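4. Teaching the first grasp in the simulator

Before you connect the Harano gripper to a real arm, please complete this section in the Kurninora simulator. The small objects set is already installed.

1. Open the Stornlow dining room and wait until the table has loaded.
2. Choose one object from the list. For the first trial we recommend the salt shaker.
3. Set the opening of the fingers to 100 and the closing force to 16.
4. Press Approach. The arm stops over the object with open fingers.
5. Press Close, then Lift.
6. Save the grasp under a name of your own.

Note: The closing force is stored with each grasp. If you change the object, you must enter it again.

Caution: Never copy a simulator force to the real gripper without the test in section 7. Glass objects can break.
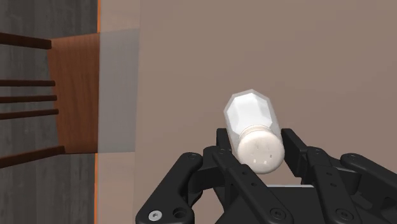
The wrist view is the best place to judge a grasp before you save it. Look first at the two black pads, which should stand on either side of the object. With the shaker held so that its cap points to the gripper, the small holes in the cap help you to see how it is turned. If the object is tilted too much for your task, press Open, go back to step 4 and correct the wrist angle in small steps.

Questions about this section: Mareike Mühlbauer, Kurninora support desk, extension 176

© Kurninora. All rights reserved. | Contact | Back to top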